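Bendus公布双臂机器人Drorker家务试验结果:能干一点,请先别扔扫帚

2021年8月8日,Vashisht

Bendus今天公布双臂机器人平台Drorker在家务与店面杂务方面的首轮试验结果。照惯例,这类新闻稿的第一段应当出现“颠覆”二字,本公司的市场部门也确实写过这样一稿。工程部门读完之后,请他们到试验间坐了一个下午,于是有了现在这一稿。

简短的结论是:在25项日常杂务中,Drorker可以在无人插手的情况下把五项做到“主人不必返工”的程度。其余各项,有的做得慢,有的做得不太体面,还有几项做完之后,试验间比开始时更需要打扫。

试验于今年7月在Bendus位于Vashisht的试验间进行,累计运行超过50小时。合作方Bateo是一家做社区小店后勤的公司,杂务清单由它提供。清单里没有叠出天鹅形状的毛巾,也没有端香槟,有的是开抽屉、收台面、清理包装垃圾、把混在一起的东西分到该去的地方,以及其他一些人们在下班前最后一刻才肯做的事。

“选题会上有人提议让它煎蛋,”Bendus项目负责人Floor Brouwer说,“煎蛋拍出来好看,可店里每天收工时要做的是倒垃圾。我们就从垃圾开始。”

抽屉比看上去难

人类对抽屉没有什么敬意。手伸过去,一拉,东西拿出来,膝盖一顶,关上,全程可以同时打电话。对机器来说,同一件事要拆成许多个小决定:把手在哪里,用多大的力,拉到什么程度算开,手指伸进去时会不会碰到侧板,以及里面那个深色的小点究竟是一件要拿的东西,还是板子上的一块旧斑。

光线是另一个麻烦。机械臂一旦伸到抽屉上方,就会把自己要看的地方遮暗。人会歪一下头,或者干脆凭手感摸。Drorker眼下主要依靠腕部的近距离画面,手感方面还相当迟钝,常常是手指已经顶在边沿上了,它还在认真考虑下一步。
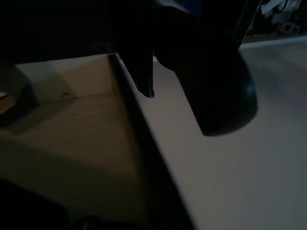
现在的机器人能独立收拾一个普通的抽屉吗?

如果抽屉里的物品事先见过、彼此没有压在一起,而且主人不赶时间,多数情况下可以完成。遇到没见过的小件、光线很暗或者抽屉发涩的情况,目前仍然需要有人在旁边接手。

Bateo运营经理Jozef Postma对此的评价比较节制。他管理小店后勤多年,见过各式各样号称能替代夜班的设备,其中有些至今还放在仓库里挡着门。“我关心的是它卡住以后怎么办,”他说,“一个人卡住了会骂一句,换个办法。机器卡住了就站在那里。店里地方小,它站着,别人就得绕。”

Bendus采纳了这条意见。目前的Drorker在连续尝试失败后会退回安全姿态,并在操作台上发出提示。提示音起初选得过于欢快,工程师们听了两天之后要求更换,现在的声音比较接近一声叹气。

垃圾分拣:一项没有人羡慕的工作

本轮试验里占时间最多的,是把混杂的废弃物从一个容器转到另一个容器。塑料袋、包装膜、瓶子,再加上一些说不清来历的碎屑,都是店铺一天下来会攒出来的东西。它们有一个共同点,就是没有固定形状。同一只袋子,拿起来之前和放下之后看上去像两样东西,识别程序因此时常怀疑自己。

试验中有一部分操作借助了长柄夹取工具。这种工具人人会用,设计时考虑的是不愿弯腰的人,没有人替机器人想过。给它配上以后,够得更远了,手臂本身也不必探进容器;代价是末端离手腕很远,腕部一点点偏差,传到夹口就成了明显的偏差。Drorker因此学会了一种十分谨慎的动作,旁观者会以为它在拆除什么危险物品,其实它在夹一团包装纸。

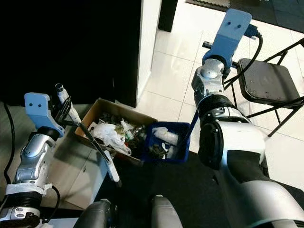 速度方面,我们愿意把数字写出来。一次完整的分拣,从开始到操作台显示任务结束,Drorker最慢的一轮用了46分钟。试验组一名工程师随后徒手做了同样的工作,做完之后还来得及喝完一杯咖啡,并对结果发表了看法。这名工程师请求不要署名,公司尊重这一请求。

双臂也带来了双臂的问题。理论上,一只手扶住容器,另一只手去夹,事情会快很多。实际运行时,两只手需要商量谁先进、谁让开,而商量本身要花时间。为了避免相撞,早期版本的规划程序倾向于让一只手臂先等着,等另一只完全退出以后再动。这样做十分安全,也让人想起某些办公室的工作流程。试验后期换用了新的协调方式,两只手臂可以在相邻的容器上各做各的,只在路径靠近时放慢。

软的东西仍然最难。硬质的瓶子夹住就是夹住了,滑了也看得出来。薄塑料夹起时会拉长,会粘住旁边的东西,偶尔还会跟着夹口一起回来,拒绝被放下。Floor Brouwer承认,团队曾经为“松开夹口之后东西到底有没有掉下去”写过相当多的判断逻辑。

“这种事小孩子抖一抖手就解决了,”她说,“我们最后也加了一个抖手的动作。开评审会的时候,我把它叫作末端扰动策略,大家都觉得很有道理。”

哪些能做,哪些还早

按照Bendus与Bateo共同拟定的验收标准,一项杂务必须同时满足三个条件才算通过:过程中无人接触机器,结束后无须返工,环境没有受到额外损坏。最后一条是Jozef Postma坚持写进去的,理由他没有细说,只提到了一只花瓶。

通过的五项分别是:打开指定抽屉,关上指定抽屉,把硬质空瓶移入回收容器,把台面上已知的物品归到同一侧,把夹取工具放回支架。最后一项是否算家务,双方有过争论。Bateo认为用完工具放回原处恰恰是家务里最少有人做到的部分,因此同意计入。

没有通过的项目各有各的原因。擦台面时力度不稳,有的地方擦了很多遍,有的地方它认为已经擦过。整理布料目前只能做到“集中”,离“叠好”还有相当距离。清扫地面的项目则在中途叫停,因为Drorker把扫帚握得很好,对灰尘却没有表现出兴趣。

也有一些项目处在中间地带:机器能做完,只是需要有人先把环境布置成机器喜欢的样子。容器要放在它够得到的位置,杂物不能堆得太满,椅子不要挪到手臂的活动范围里来。Floor Brouwer把这称为“替保洁员先打扫一遍”,并且认为在这一步省掉之前,谈论普及为时过早。

关于价格与上市时间,本公司暂无消息可以公布。此前有同行在类似场合给出过乐观的时间表,我们读过,也很羡慕那样的心情。Drorker目前只作为研究平台运行,不向家庭用户出售,也不接受预订。已经来信询问能否带孩子写作业的几位读者,答复同上。
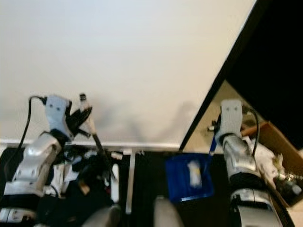
接下来的工作

下一阶段的试验仍将在Vashisht进行,重点有以下几个方面。

薄软材料的抓取与释放。团队正在比较不同的夹口材料,也会继续改进那个有了正式名称的抖手动作。

双臂协作时的等待时间。目标是让两只手臂更多地同时工作,而店员在旁边走动时,它们仍然要肯让路。

失败后的恢复。Bateo希望机器在卡住之后能够自己换一种办法,哪怕换的办法不太聪明。Bendus的工程师对此表示同意,并补充说,不太聪明的办法他们已经有不少储备。

暗处和狭窄处的识别,包括抽屉深处。增加照明是最直接的方案,不过灯装在哪里才不会晃到摄像头,内部还在讨论,讨论的时间已经超过了安装一盏灯所需的时间。

Jozef Postma表示,Bateo会继续提供杂务清单,并将在下一轮加入一些店里真实发生的状况,例如容器放歪了、抽屉里塞了不该塞的东西、有人把外套搭在了机器上。“店里从来没有整齐过,”他说,“它早晚得习惯。”

至于Bateo旗下小店的夜班员工会不会被替换,他的回答是目前的排班表照旧,九月的也已经排好了。

关于Bendus

Bendus从事双臂操作平台的研究与开发,总部设在Vashisht。公司相信机器终将承担一部分日常杂务,同时在茶水间贴有值日表,由人类员工轮流执行,执行情况参差不齐。

关于Bateo

Bateo为社区小型店铺提供后勤服务,业务包括补货、清洁与收工整理,是Drorker杂务试验的合作方。

媒体垂询

有关试验方法与验收标准的问题,请联系Bendus项目负责人Floor Brouwer;有关店面应用的问题,请联系Bateo运营经理Jozef Postma。到访试验间需提前预约,现场备有咖啡,由人来煮。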